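24th May. Progress note for Inga, reading buddies grant, Allthorpe Elementary

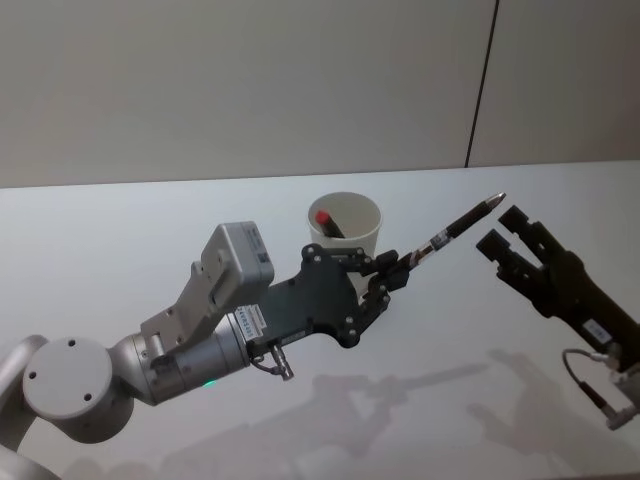 Inga, sorry this is a few days behind. Report cards went out the same week and I lost two evenings to them. Quick version first, longer bits after.

Grant was 3000. Spent so far: 594 on the second set of books, plus the bookshelf bins, which came out of the first payment and were in my last note. Rest is set aside for summer take-home bags and the August training. Nothing over budget yet.

## Where we are

Buddies running in all the classes we said, grades four and five paired with kindergarten and first. 63 pairs at the moment. We had more at the start of spring but three families moved and two of the older kids went over to band, which meets at the same time. Have asked if band can shift. No answer.

Sessions are twice a week, twenty minutes, right after lunch. Tried mornings in Miss Provska's room and it was a mess, half the little ones still eating breakfast. After lunch is better. They come in loud but they settle once the books are open.

Attendance good. The older kids hardly miss. One fifth grader asked to come in on his field trip day, had to tell him no.

## Books

Second set arrived, 70 titles, a mix of easy readers and picture books. Went heavier on animals and funny stuff this time, becuase that's what got picked over and over from the first set. Also got a dozen in Spanish and English side by side. Those are out nearly all the time, I'd buy more of them before anything else.

The ones with chapters were a mistake for kindergarten. My call, I thought the big kids would read aloud a bit at a time and they'd carry over to the next session. They forget where they stopped. Moved them to the third grade shelf so they are not wasted.

Four books lost, one came back chewed (dog).

## Reading checks

Did the winter check and the spring check for first grade. Kindergarten only has spring, we started too late for a winter one. Most first graders moved up at least one level, a handful moved up two. Five stayed put and Octavio Huanca is seeing those five in his small group now, separate from buddies. I don't want to claim the buddy time did all of it, they also have regular reading every day. Teachers do say the kids are more willing to try a word out loud. Miss Provska has seen it most with her quiet table.

Didn't check the older kids and I should have. Two of the fourth graders were below level themselves when we paired them up and both are reading much smoother. Would like to add a short check for them next year, if that's ok under the grant. Let me know.

## Families

Family reading night went well. Over half the pairs had someone there. Eliécer Ñahui ran the Spanish table and it was the busiest one, people stayed past eight. Childcare ran short, we had planned on one room and needed two. Next time two.

Home reading logs: not working. They come back blank or signed all in the same pen. Teachers want to drop them. I'd rather swap for a bookmark where the kid just colors in a star. Will try it with one first grade class for the last weeks and see.

## Problems

- Space. Library is booked for testing, so eight sessions got moved to the cafeteria. Too noisy, kids can't hear eachother.
- Subs. When a teacher is out the sub often doesn't know about buddies and nobody walks the class down. Made a one page sheet for the sub folders.
- The sign-in app from Treltska keeps dropping names with accents. Back on paper for now. Have written to them twice.

## Next

- Last session is the final full week of school. Small thank you for the older kids, certificates and popsicles, not from grant money.
- Take-home bags, three books per kid, packed and handed out before the last day. Need to order by the end of next week.
- August: half-day training for the new fourth graders. Octavio will lead, I'll do the part on picking books.
- Pairing list for fall, waiting on class lists from the office.

Two things I need from you: a yes or no on the older kids' check, and whether leftover book money can roll into fall or has to be spent by summer. If it has to be spent I'll put it all into the Spanish/English ones.

Receipts are in the shared folder, all but the one for the bins, still looking for it.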